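29 March 2026

Slept badly and got up before six. The clocks here changed weeks ago, but I still wake up at the old hour on Sundays. Made coffee, fed the cat, and sat at the kitchen table with the seed packets.

I have put off the garden plan since January. The back bed gets less light now that the neighbor's garage is finished, so the tomatoes have to move to the south fence. That leaves the back for lettuce, chard and the peas. I drew it all out on graph paper and then found last year's drawing, which had the tomatoes at the fence already. I must have changed my mind while planting. 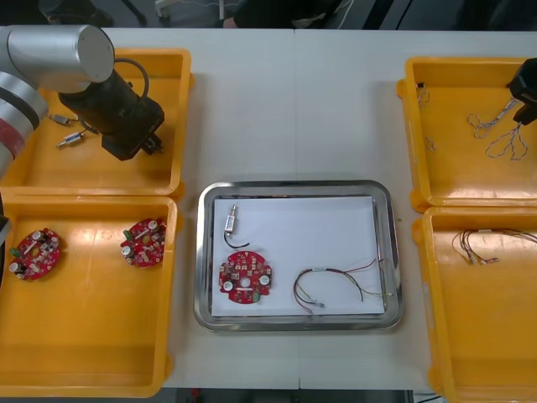
The pea packet says to soak them overnight. Bronwyn Bright never soaks hers and they come up fine, but her soil is heavier than mine. I put half in a bowl of water and left the other half dry. They go in tomorrow after work if the rain holds off.

Went out at nine to turn the compost. It was matted on top and very wet in the middle. I tore up two cardboard boxes and forked those in. Found the trowel I lost in the fall, rusted but usable. Cleaned it with steel wool and oiled the handle.
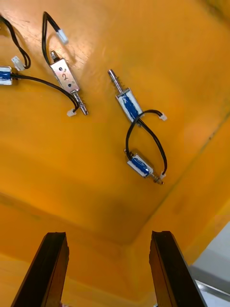
Afternoon

Drove out to Cifuentes for potting mix and a new hose. The nursery was crowded and they only had the short hoses, so I came home with the mix, a bag of onion sets, and a rosemary I didn't need. The bill was $48. The old hose will have to do with another patch on it.

Stopped at Covadonga Cordero's on the way back to return her soil thermometer. She has already got potatoes in, under straw, and she gave me a bag of seed potatoes she had left over. We stood in her yard a long time talking about her hip. The operation is set for after Easter, and she wants somebody to water while she is laid up. I said I would do the evenings. Her sister can do mornings.

She also told me the county wants to widen the road past her gate, which would take the old pear tree. She has written one letter and plans to write another. I said I'd sign it.
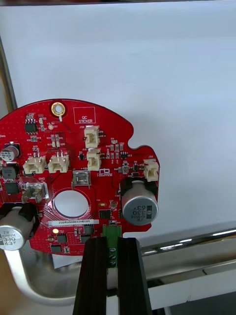

Evening

Potted up the pepper seedlings, all the Hendurari and most of the others. The Hendurari are leggy — I should have lowered the light sooner — so I buried the stems up to the first leaves. Lost 3 to damping off. The rest look strong enough. I moved the trays to the spare room, where it stays warmer at night, and set the fan on low.

Supper was soup and the end of the rye bread. Called my brother, who talked mostly about his boiler. Washed the mud out of the mudroom, paid the water bill, and wrote the new bed plan into the back of this book so I can't lose it again.

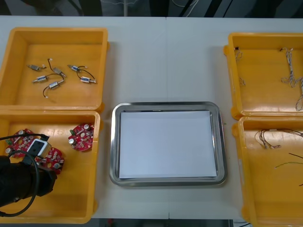
For the week

Peas in, both halves, with a stake between them.
Patch the hose.
Cut the seed potatoes and let them dry on newspaper.
Call Bronwyn about sharing the bark delivery.
Sign Covadonga's letter before Friday.
Find a pot for the rosemary.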